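2021-02-09　柔性物抓取　指端与相机对比记录

**记录性质：** 工作台试验日志，供组内查阅，不作为验收依据。
**对应计划条目：** 指端选型（续）、腕部视角与固定视角对比（首次）、控制器参数核对。
**工位：** 木质台面工位，单臂，台面右侧立杆相机保留。

## 一、本次工作范围

上一阶段的抓取对象以硬质件为主，指端的夹持力、开口行程和重复性均已有记录。转入衣物类试样以后，原有记录中能够直接沿用的部分有限，尤其是接触台面时的姿态和下压量，需重新确定。本次安排三项工作：

1. 在同一机械臂、同一夹爪本体上比较 Wunham 两种指端，即细长指与短宽指。
2. 比较腕部相机与固定相机在选取抓取点时的可用程度。
3. 核对 Garnitik 控制器的低速接触参数，确认其与示教程序 Gedodora 中保存的值一致。

第三项原计划单独安排。上午开机时发现两处参数存在出入，遂提前处理，占用了部分对比试验的时间。短宽指一组因此未能做满，详见第五节。

## 二、开机与参数核对

开机自检无报警。回零后机械臂停在待机位，夹爪全开，线缆在腕部附近留有余量，手动转动腕关节至两侧限位，线缆未被拉紧，也未与夹爪壳体发生挂碰。此项检查建议今后每次更换指端后都重复一遍，原因是拆装时常需把线缆拨开，复位后的走向未必与之前相同。

Gedodora 中保存的接触速度与控制器面板显示不一致。查对后确认，控制器端的值为硬质件阶段遗留，程序端的值为本阶段新设，下发时因权限设置未生效。处理办法如下：

- 在控制器端清除旧参数组，重新下发；
- 断电重启后再次读取，两端一致；
- 空载执行一次完整的接近、接触、闭合、抬升动作，速度变化平顺。

另有一项需要留意：夹持力上限在参数组切换后恢复为出厂值，须手动改回。该现象在 Garnitik 的随机说明中没有找到对应条目，暂时无法判断属于设计如此还是本台设备的配置问题。在得到答复以前，各位同事切换参数组后请逐项读回，不要仅凭界面提示“下发完成”即开始运行。

夹爪零位也一并重做。细长指闭合后，两指尖之间用纸条检查，纸条能被夹住且抽出时阻力均匀。短宽指初次闭合时一侧先接触，重新紧固后改善，仍不及细长指均匀。

## 三、试样与摆放

试样为红褐色系的柔软衣物，带有拉链或绳带。选用此类试样的考虑有两点：其一，拉链、接缝、收口处的厚度和刚度与大面积面料差别明显，便于观察指端在不同部位的表现；其二，同一色系的褶皱对相机的要求较高，亮部与暗部颜色相差较大，若只按颜色分割，深褶容易被误判为边界。

摆放方法沿用以往约定，由操作人员从台面上方松手落下，不作整理。每次抓取之后重新摆放。摆放结果由立杆相机留存，编号与抓取次序一致。落点明显偏离工作区的，重新摆放，不计入次数。

抓取点分为三类记录：

| 类别 | 定义 | 备注 |
|---|---|---|
| 边缘 | 衣物外轮廓及翻折的角部 | 指尖需贴近台面 |
| 褶脊 | 面料自然隆起的褶皱顶部 | 指尖不接触台面 |
| 硬质附件附近 | 拉链、绳带及其缝合处 | 仅记录，不主动选为目标 |

第三类不作为目标，是出于保护试样与指端的考虑。抓取其他部位时若误夹到附件，应在备注栏注明。

## 四、腕部视角

腕部相机在接近阶段提供近距离画面。安装后指尖不进入视野，画面可以完整用于观察面料，相应地，指尖与面料之间的相对位置只能依靠标定结果推算，不能从画面中直接读出。标定完成后用台面上的标记点复核，偏差在可接受范围内；随后将标记点移除，再放置试样。

近距离画面的优点在于细节。接缝走向、褶皱层次和附件的位置均可辨认，操作人员据此选点较为从容。金属拉头亮度偏高，其周围的深度数据时有缺失，Saliba 的深度模块在该区域给出的数值前后跳动，程序采用邻域数据补齐，补齐后的表面略显平坦，与实际褶皱有差别。

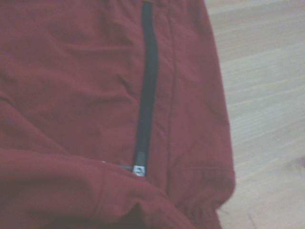 缺失的深度数据对边缘类抓取影响较小，对褶脊类抓取影响较大。程序依据深度确定下探位置，褶脊被补平以后，指尖往往停在偏高处，闭合时只触及面料表面，夹不住或仅夹住极薄的一层。将下探量略微加大可以改善，但加大后遇到低矮褶皱时指尖又会压到台面，触发接触保护。两者之间的取值暂按保守一侧设定，待更换深度补齐方法后再行调整。

曝光方面，自动曝光在相机靠近试样的过程中持续变化，画面整体先暗后亮，影响了同一抓取点在连续帧之间的匹配。改为固定曝光后匹配稳定，代价是画面中的浅色木质台面偏白，木纹细节减少。台面细节在本项工作中用途不大，决定维持固定曝光。若后续需要利用台面纹理校正相机位姿，则应另存一组曝光参数，两组之间不要共用名称。

腕部视角的主要局限在于看不到全貌。试样外轮廓多半超出画面，单凭腕部画面无法判断当前位置属于衣物的哪一部分，也无法判断抬升后衣物会向哪一侧垂落。操作人员若未先看过立杆相机的画面，容易把翻折部分的折痕当作真正的边缘。由此形成的操作次序为：先由立杆相机确定大致区域，再由腕部相机在该区域内选点。该次序应写入 Gedodora 的流程模板，目前仍依靠人工切换。

## 五、指端对比

### 5.1 细长指

细长指一组共抓取20次，成功13次，失败7次。成功的判据为：闭合后抬升，衣物离开台面并保持至动作结束，抬升过程中不滑脱。仅有一角抬起、主体仍与台面接触的，另行注明，本次统一按失败处理。此判据较以往硬质件试验严格，两阶段数据不宜直接并列。

失败情形主要分为以下几种：

- 指尖停留偏高，闭合后未夹到面料。与第四节所述深度补齐有关。
- 夹到面料，抬升时滑脱。多见于表面光滑、张力集中在一侧的部位。
- 只抬起一角，主体未离开台面。

细长指在边缘类抓取点上表现较好。指尖前端窄，能够进入面料与台面之间的缝隙，对周围褶皱的扰动也小。接近时两指略向内倾，着地的先后与腕部姿态有关。若腕部倾角偏大，一侧手指先触到台面，另一侧尚悬在面料上方，闭合时面料被单侧推移，常在指间形成新的褶皱。该褶皱有时反而有利于夹持，但不可重复，不应视为方法本身的效果。

倾角经调整后，两指高度差有所减小。调整在工具坐标系中进行，未改动机械安装。操作人员曾提出改在夹爪法兰处加垫片，考虑到加垫片后需重新标定腕部相机，本次未予采纳。

细长指的弱点是刚度。指端较长，夹持厚层时前端有可以察觉的外张，夹持面由面接触变为局部接触。在多层面料重叠处外张更为明显。减小夹持力可以减轻外张，夹住的把握也随之降低。现有数据不足以给出推荐值。

### 5.2 短宽指

短宽指夹持面积大，夹住以后较稳，抬升途中较少滑动。不足之处在接近阶段：指端宽，下探时先推开面料，褶脊被压平或推向一侧，闭合时目标已经偏移。在边缘类抓取点上，短宽指难以进入缝隙，多依赖下压后面料向内聚拢，与台面之间的摩擦较大，运行声音也较细长指明显。

该组原定抓取次数与细长指相同，因参数核对占用时间，未做满，不列成功率。已完成的部分仅供了解趋势，引用时请注明次数不足，不得与细长指一组的结果并列成表。

### 5.3 更换与复位

短宽指拆下后，重新装回细长指，以便在同一指端条件下完成固定视角的观察。装回后重做闭合检查和线缆检查，结果与上午一致。指端螺钉按对角顺序分次紧固，力矩扳手用完后归位。短宽指放回 Wunham 原配盒内，盒内标签已补写本次使用情况。

装回后选取翻折较多的摆放状态，从台面左侧接近，由固定相机从旁观察指尖接近边缘时的姿态。 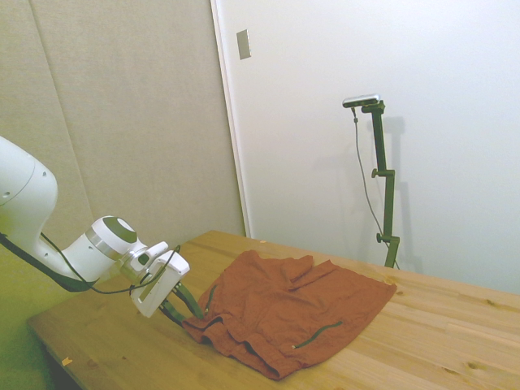
固定视角在判断指尖高度方面明显优于推算。腕部画面中需要依靠标定才能得出的指尖位置，在侧方画面里可以直接与台面和面料进行对照，接近角度是否合适、哪一侧手指更靠近台面，操作人员一看便知。此前归入“原因不明”的几次失败，对照固定相机的留存画面后，有一部分可改归“停留偏高”。改归后的分类已更新到记录表中，成功与失败的总数不变。

固定视角也有不足。机械臂伸入工作区后遮挡相当一部分面料，且遮挡恰好集中在抓取点附近。在某些腕部姿态下，夹爪壳体会挡住一侧手指。为减少遮挡，可将相机移向另一侧，或提高安装位置，但提高以后对指尖高度的判断能力随之下降。两种需求之间存在矛盾，单台固定相机难以兼顾。

## 六、立杆相机的检查

立杆相机以夹紧旋钮固定，相机线沿立杆垂下。检查中轻推台面，画面有短暂晃动，随后恢复。将旋钮重新拧紧后晃动减轻。为确认重新拧紧未造成相机移位，按原有标定板位置复拍并作比较，偏差仍在允许范围内，未重新标定。

立杆与机械臂运动范围之间的距离一并作了检查。在本次使用的最大外伸姿态下，夹爪与立杆之间的间距超过20毫米，低于工位规定希望保留的余量。处理措施为在 Gedodora 中缩小右侧工作区边界，并将立杆及其相机作为障碍体加入碰撞模型。障碍体的尺寸按外包方盒取值，未计入垂下的相机线。线缆应另行用扎带收束，收束位置避开旋钮，以免日后调节时需要剪断。

背景方面，台面后方一侧为米色软包墙面，另一侧为白色平面，两者反光不同。白色一侧会留下立杆的淡影，若采用背景差分，影子边缘可能被识别为物体。目前的分割范围限定在台面以内，影子不参与计算。今后若扩大范围，应事先处理此事。

## 七、数据整理

- 每次抓取的关节轨迹、夹爪开度、腕部画面、立杆相机画面均已存入项目目录，按抓取次序编号。
- 固定相机的侧方画面时间戳与控制器时间存在固定偏移，偏移量已写入目录说明，读取时须先行校正。
- 参数核对之前的空载数据单独存放，不参与统计。
- 误夹附件的情况在备注栏中有标注，检索时请使用备注字段，不要依据文件名筛选。
- 原始深度与补齐后的深度分别保存。比较深度方法时，应当以原始深度为准。

画面留存占用空间较大，原定保留期限需要重新评估。在评估结果确定前，不得自行删除或压缩。

## 八、初步意见

在目前的试样与摆放条件下，细长指更适合作为后续试验的默认指端，主要依据是其在边缘类抓取点上的可达性。该意见以一组完整数据和一组不完整数据为基础，待短宽指补做后再作确认。指端材料对滑脱的影响未单独考察。有同事建议在指面加贴薄层防滑材料，可以列入后续条目，须注意加贴后闭合零位将随之改变。

相机方面，建议三路画面同时保留：立杆相机用于定区域，腕部相机用于选点，侧方固定相机用于复核指尖高度。三路同时采集时控制计算机的负荷偏高，偶有丢帧。丢帧集中在腕部画面，原因尚未查明，可能与接口共用有关。

控制器方面，夹持力上限恢复出厂值的问题列为优先事项。

## 九、待办

- [ ] 补做短宽指一组，摆放方法与判据保持不变
- [ ] 向 Garnitik 书面询问参数组切换后夹持力上限的行为
- [ ] 将“先定区域、后选点”的次序写入 Gedodora 流程模板
- [ ] 立杆相机线收束
- [ ] 试用另一种深度补齐方法，先以已存数据离线比较
- [ ] 腕部画面丢帧：更换接口后复测
- [ ] 固定曝光参数组命名，与自动曝光参数组区分
- [x] 夹爪零位重做
- [x] 右侧工作区边界缩小，障碍体加入碰撞模型
- [x] 失败分类更新

## 十、关机

试样取下，折叠后放回试样箱。机械臂回待机位，夹爪半开，控制器断电，急停按钮保持按下状态。相机供电关闭，镜头盖已装。台面用干布擦拭。标定板放回柜内上层，下次使用前请检查边角有无磕碰。

补记：关机前再次读取控制器参数，夹持力上限为手动设定值，与 Gedodora 保存值一致。明日首次开机的同事请在自检后立即读回该项，并把读数写在本条记录下方。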